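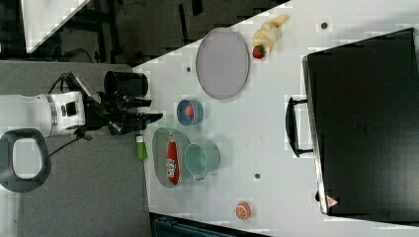
El instituto Rimkutė presenta un robot que ordena la cocina, aunque por ahora solo la de juguete

Stosau, 5 de marzo de 2018

El taller de robótica del instituto Rimkutė ha presentado a familias y prensa local el proyecto Nomlow, con el que sus alumnos de último curso competirán en abril en la liga escolar Anard. El folleto repartido a la entrada habla de «un asistente doméstico capaz de recoger la cocina». Lo que se trabaja en el taller es más modesto: un brazo con pinza sobre una mesa blanca, fresas, un plátano y una rodaja de naranja de juguete, platos de colores y un cuenco azul.

El encargo de la categoría en la que participa el equipo consiste en coger una pieza y dejarla en el recipiente que indique el jurado. El reglamento permite practicar antes con los mismos objetos que saldrán en la prueba. Cada equipo los conoce desde el otoño, de modo que la distancia entre «recoger la cocina» y lo que se va a puntuar en Anard es considerable.

Las cifras las facilita el propio taller. Los alumnos han anotado 782 intentos de agarre desde que empezó el curso, y en 236 la pieza terminó en el recipiente correcto. Es menos de un tercio. El folleto no recoge ese dato; figura en un cuaderno de seguimiento que el equipo dejó consultar sin poner pegas, lo cual hay que reconocerle. El cuaderno no separa, en cambio, los intentos del primer trimestre de los últimos, y sin esa separación es imposible saber si el robot mejora o si simplemente se le ha hecho trabajar más.

Tampoco queda claro cuánto decide la máquina y cuánto las personas. Una parte de las pruebas se hace en modo manual, con un alumno guiando el brazo desde el ordenador, y otra con el programa del equipo. En el cuaderno las dos aparecen juntas. Preguntado por ello, el taller promete una tabla aparte antes de la competición. 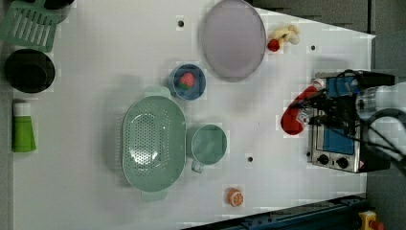 Una alumna del equipo replica que se les está pidiendo lo que no se pide a ningún otro proyecto de secundaria. Según explica, el folleto lo redactó el centro y ellos habrían puesto «coloca comida de juguete», a secas. Añade que han aprendido más de los agarres fallidos que de los buenos, sobre todo con las piezas redondas, y que corregir la altura de la pinza les llevó casi todo febrero.

La observación es razonable y apunta al lugar donde conviene poner la duda. El presupuesto de Nomlow para este curso es de 2.925 euros, destinados a recambios, material de prueba e inscripción; el brazo es cedido y no entra en la cuenta. No es una cantidad escandalosa. Pero el instituto ya anuncia que pedirá más dinero para el curso que viene con el argumento de que el robot «podría ayudar a personas mayores en su casa», y nada de lo mostrado en Stosau permite afirmarlo. 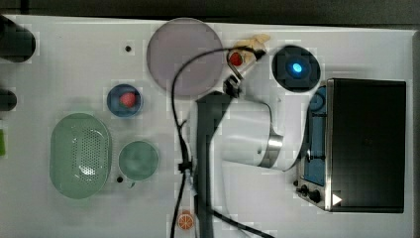
En una casa los platos no esperan siempre sobre una mesa despejada y la fruta se aplasta si se aprieta demasiado. El equipo no ha hecho ninguna prueba con alimentos de verdad ni tiene previsto hacerla antes de abril. Tampoco ha trabajado con agua, con vidrio o con cajones cerrados. Los propios estudiantes lo admiten y prefieren hablar de la liga, donde se enfrentarán a 40 equipos y donde se conformarían con pasar la primera ronda.

Para eso tendrán que resolver también el tiempo. Anard concede cinco minutos por ronda y en varios ensayos recientes, siempre según el cuaderno, el brazo los agotó antes de soltar la segunda pieza. El taller atribuye la lentitud a un límite de velocidad impuesto por seguridad y no piensa tocarlo.

La sesión abierta se repetirá en abril, unos días antes de la competición, con entrada libre en el aula taller del Rimkutė. El centro dice que para entonces el folleto estará revisado.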